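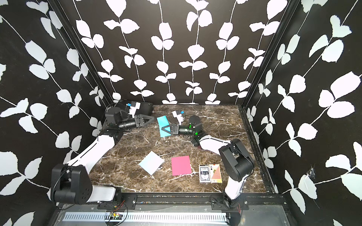 On 16/05/2025 Wanpen Kongkaew wrote:
> Has anyone had the wallpaper samples back from Kaltton yet? I sent off for five and got two, and one of those was creased right down the middle. Also they are now saying the minimum for the bulk rate is 376 rolls between us, which seems a lot for a street of terraces.
> Second thing. My back bedroom wall is the cold one, north side, and the plaster sounds hollow low down by the skirting. Do I paper over it or get somebody in? Don't want to spend money on paper and have it fall off by February.
> Wanpen

Wanpen, all

quick one as I'm between trains. No samples here either, not one. Rang them Tuesday-ish and again yesterday, got the same recorded message both times. Will try the Clekside branch in person when I'm back, they were decent when I bought the stair carpet.

On the 376 - I think that's the old figure from when the flats were still in. Flats have dropped out (service charge row, don't ask). Without them we are nowhere near. So either we pay the ordinary rate or we go to Dramitico, who don't do a bulk rate at all but knock a bit off if you collect. Their leafy ones are nicer anyway imo. The dark grounds do show every join though, so if your walls are wonky like mine have a think before you go for black. I ran a felt pen down the seams last time, black on the bare edge of the paper before pasting. Fiddly but worth it.

Pattern repeat - PLEASE check it before you work out your rolls. I didn't for the landing and wasted nearly a whole roll matching up stems. Anything with a long climbing pattern eats paper. Get the same batch number on all of them too, and keep the labels.

Your cold wall. Don't paper it yet. Tap along and pencil round wherever it sounds hollow. Mine was up to 20 inches off the floor and the plasterer hacked it all off, left it a good long while to dry, then skimmed. Was quoted 3,000 by the first lot for the full damp treatment, injections and what have you. Didn't have it. Turned out the gutter was the culprit, so look at yours first, next time it chucks it down stand outside and watch were it goes.

Lining paper first on that wall, hung sideways. Paste the wall for the top layer if the packet says so.

I've still got the long pasting table and the good brush, also half a tub of the Sauerland paste, unopened lid on the other one. Yours if you can fetch them, the table won't go in my car with the seats up. Seam roller has gone missing, if whoever borrowed it coudl drop it back through the porch.

Will email again when I've been to the shop.

Panya Kaewmanee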